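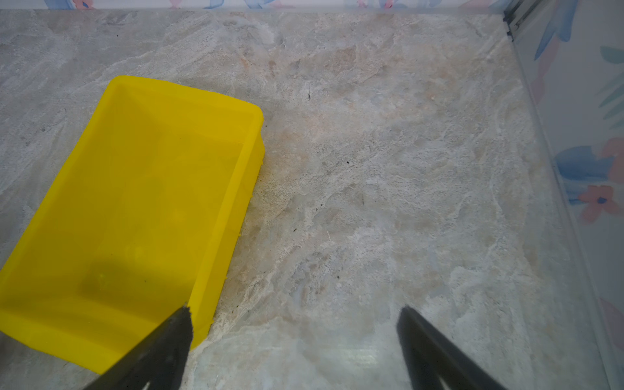
Sugeng Chin wrote:

> Two of my wall cupboard doors have dropped at the handle side and now
> catch on the ones next to them. The kitchen was fitted 13 years ago by
> Siregar and the hinges are the round cup sort. I have turned the front
> screw on both hinges as far as it goes and the gap at the top is still
> wider than the gap at the bottom. Do I need new hinges? Drillau want
> more for a pair than I paid for the kettle. Also, one of the plates
> inside the cupboard moves when I open the door.

I would not order anything yet. The plate that moves is most likely the whole trouble on that door, and no amount of turning the front screw will cure it. Open the door, get someone to take the weight, and try the screws that hold the plate to the side of the cupboard. If they turn round and round without biting, the holes have gone.

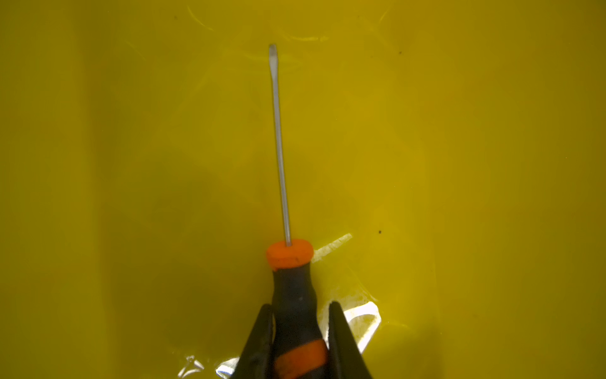 The old fix still works on chipboard. Take the door off, take the plate off, and pack each hole with matchsticks (heads removed) and wood glue. Push them in until no more will go, snap them off level, and leave it overnight. The screws can then go back in by hand. Don't use a drill for this, as it will strip the hole again before you notice.

If the holes are badly torn, move the plate instead. Mine at Clidby were like that under the sink, where the board had swollen. You need fresh board at least 4 cm from the damage, and the hinge cup in the door has to move by the same amount, so it is a bigger job.

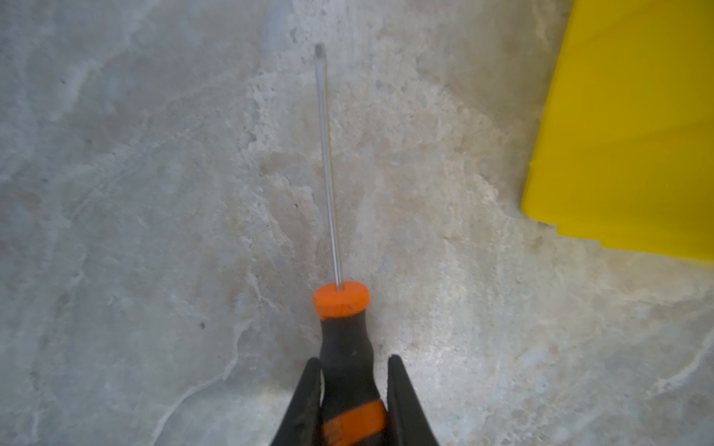
For the other door, put the front screws back to the middle first. With both at the end of their travel you have nothing left to work with. On most of these hinges that screw moves the door sideways, the rear one moves it in and out, and height is set by slackening the plate. To lift a handle side that has dropped, move the top hinge one way and the bottom hinge the other, half a turn at a time – then shut the door and look.

Check what is hung on the doors as well. We had a spice rack on the inside of ours, and two weeks after I had set everything straight it was down again. The rack now lives on the wall.

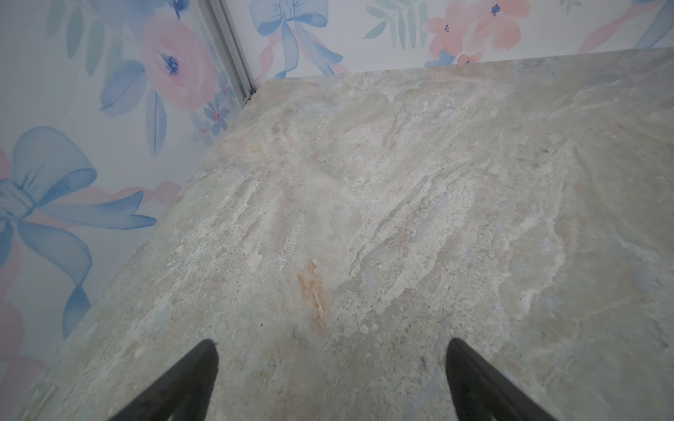
If you do end up buying, take an old hinge with you. The cup size is usually the same but the crank of the arm varies, and the wrong one will leave the door standing off or fouling its neighbour. The Gernudano shop had some loose ones in a box by the till in August and they were cheaper than Drillau.

Does the door with the sound plate rub all the way down, or only at the bottom corner?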